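FOR IMMEDIATE RELEASE

Erix Opens Second Round of Simulated Demonstration Gathering With Kalla

WIRKVILLE, 20/05/2018 - Erix, a developer of learning software for two-armed robots, announced today that it has opened the second round of its program to gather recorded demonstrations in simulation. The work is carried out jointly with Kalla, which supplies the operators, and will add 2,000 demonstrations to the set completed in April.

Each demonstration is a full record of an operator guiding a simulated robot through a household task. The record holds the position of every joint, the opening of each gripper and the views from the robot's cameras. The learning system is then trained to produce the same kind of motion when it is given only the camera views.

Work in the current round takes place in a furnished room built by the Erix scene team, with a table, red chairs, a desk lamp and a potted palm.

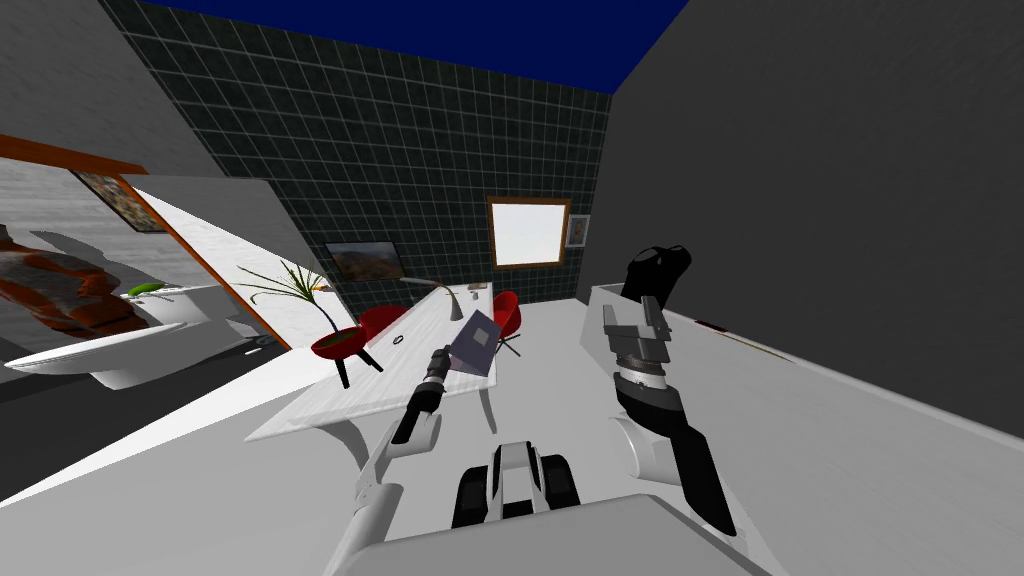
According to Mutua Urio, the hardest part of gathering demonstrations is keeping operators from becoming too good at them. A set made up only of smooth, direct motions leaves the system with no record of how to recover from a poor approach, Urio said, and the second round therefore asks operators to keep their hesitations and second attempts in the recording.

Erix has adopted that position as a rule for the program. Operators may discard a demonstration only when the task was not finished. A slow reach, a missed grasp that is later corrected or a change of arm partway through is kept and labeled as such.

The second round also widens the range of starting conditions. Before each recording, the software may change the robot's starting place, the pose of its arms or the items set out on the furniture. Operators work through 100 starting conditions in each block, and no operator is given the same block twice.

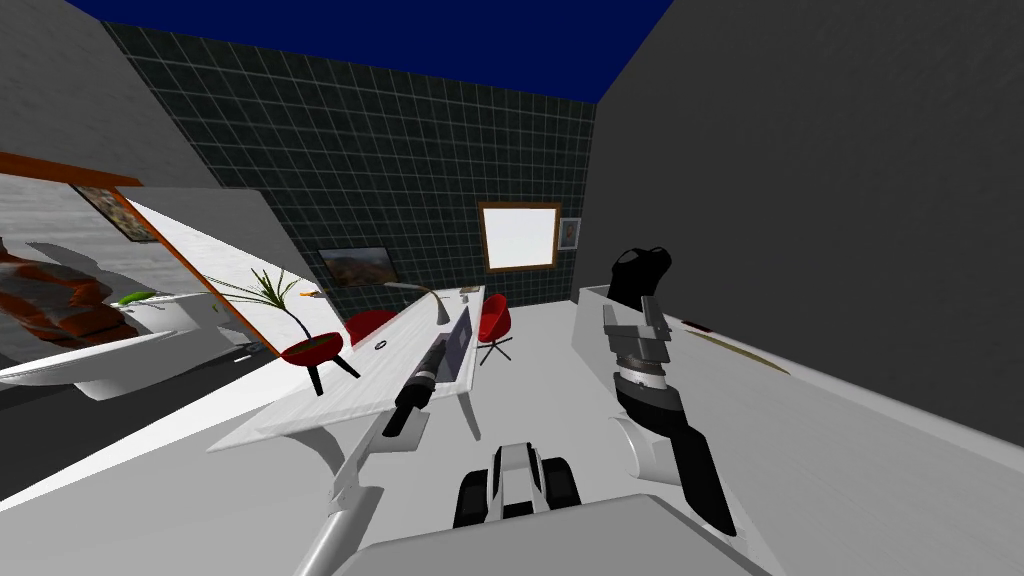 Recordings are reviewed in two stages. An automatic check first confirms that the camera views and joint records line up in time. A reviewer then watches the demonstration at normal speed and confirms the written task label. Records that fail either stage are returned to Kalla with a short note, and the operator may record the task again.

Kalla has assigned 8 operators to the round, working in shifts of no more than 5 hours. New operators complete a practice period before their recordings are accepted into the set.

Farooqui, which stored the records from the first round, will continue in that role. Access for outside research groups will be considered once review of the second round is complete - requests received before then will be held and answered in the order they arrived.

The views saved with each demonstration include one that looks out past the fingers of the gripper. Erix keeps these views for the whole of a recording, including the stretches in which the gripper is open and holds nothing, so that the system has examples of approach as well as of grasping.

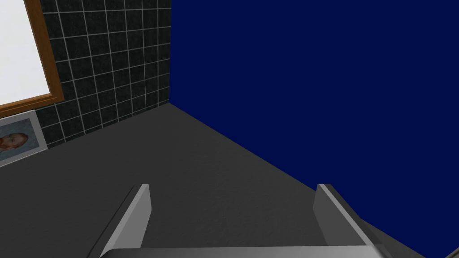 Irfan Gilani

Press inquiries about the program should be sent in writing to the Erix communications office in Wirkville. Questions about operator positions should be directed to Kalla.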